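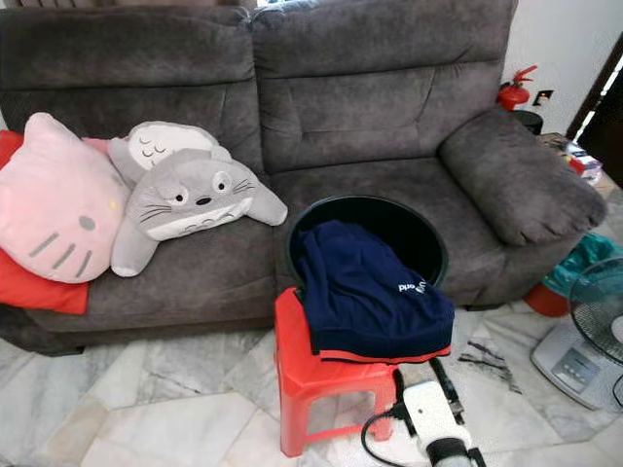

I put off the laundry until it had taken over the living room, which is how most of my August has gone. The washing itself is easy. I load the machine, walk away and forget it. The sorting afterward is the part I avoid.

My system is simple. Clean clothes go in the basket, the basket goes on a stool so I don't have to bend, and I work through it from the top. I pair things up as I go and fold whatever is flat first. Shirts are quick. I can do 18 of them in the time it takes to listen to one side of a record. 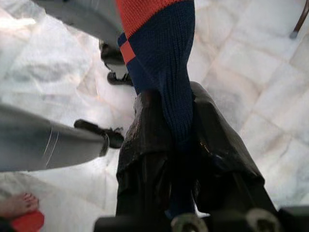 Knits are slower. They tangle with everything, and if you pull one out by the end, something else comes along with it. I've stretched two good sweaters that way. Now I lift the whole bundle out and separate it on a flat surface. My sister-in-law Silvia Šindelář dries hers on a rack with a towel underneath and says they keep their shape better. I tried it in November and the towel stayed damp for two days, so I went back to hanging them.

The dark things I leave for last. Black shows every bit of lint, and I like to go over it with the roller on the table, where the light is decent. I bought a Zeltow roller with 80 sheets and I'm already near the end of it.

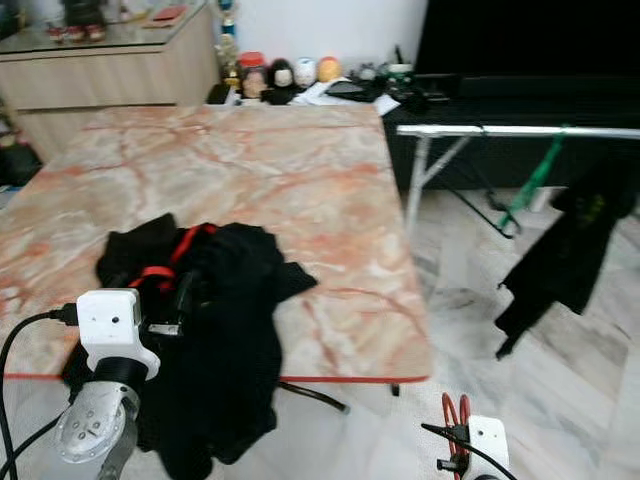
The black one on the marble-patterned table, still to be folded.

Socks are a separate problem. I have a bag of single ones going back to the old apartment, and I'm giving it until the end of the month before I throw it out.

Innes Dow
August 18, 2022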